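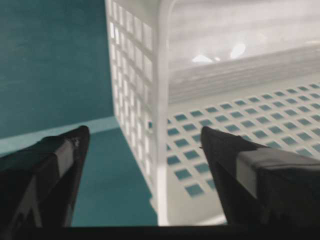

Échange de graines et de boutures – vos questions fréquentes

Mise à jour : 28 juin 2020

Comment fonctionne l'échange ?
Vous apportez ce que vous avez en trop, vous repartez avec ce qui vous fait envie ! Graines récoltées au jardin, boutures enracinées, éclats de vivaces, bulbes : tout est bienvenu. Il n'y a ni argent ni points, et si vous débutez et n'avez rien à donner, venez quand même. Vous apporterez vos tomates l'an prochain.

Combien de variétés avez-vous en ce moment ?
847 dans la grainothèque, dont une belle collection de haricots à rames que Padmavathi Murthy cultive et ressème depuis des années. Au printemps, nous avons distribué 1635 sachets, un record pour Prusum !

Puis-je apporter des graines de légumes hybrides F1 ?
Mieux vaut les garder pour vos propres essais. Leurs descendants sont imprévisibles (c'est parfois très amusant, une courge surprise), mais la personne qui prend le sachet s'attend à retrouver la variété inscrite dessus.

Que faut-il écrire sur le sachet ?
L'espèce, la variété si vous la connaissez, l'année de récolte et la commune. Un petit mot en plus fait toujours plaisir : « supporte bien la sécheresse », « à tuteurer sans faute », « délicieux en soupe ». Si vous ignorez le nom, notez « inconnu » et décrivez la plante.

Mes graines ont quatre ans, sont-elles encore bonnes ?
Cela dépend de l'espèce. Le panais et l'oignon perdent vite leur pouvoir germinatif, la tomate et le concombre tiennent bien plus longtemps. Faites le test : dix graines sur un essuie-tout humide, au chaud, et on regarde ce qui lève. En dessous de cinq, semez plus serré ou recommencez une récolte.

Comment transporter mes boutures ?
Debout, dans un récipient stable, avec un linge humide au pied. Évitez le sac fermé dans une voiture en plein soleil – les pélargoniums s'en remettent, les fuchsias beaucoup moins.

Acceptez-vous toutes les plantes ?
Presque. Nous refusons les espèces invasives (renouée du Japon, buddleia, herbe de la pampa) et les plants de buis, à cause de la pyrale.

Où et quand vous trouver ?
À la salle Kotian, le 2 de chaque mois, de 14 h à 18 h. Le grand troc annuel a lieu en avril dans le jardin de Skeltano.

J'ai une question qui n'est pas dans la liste.
Écrivez à Santosh Thakur par le formulaire de contact. Il répond à tout, surtout si vous lui parlez de piments !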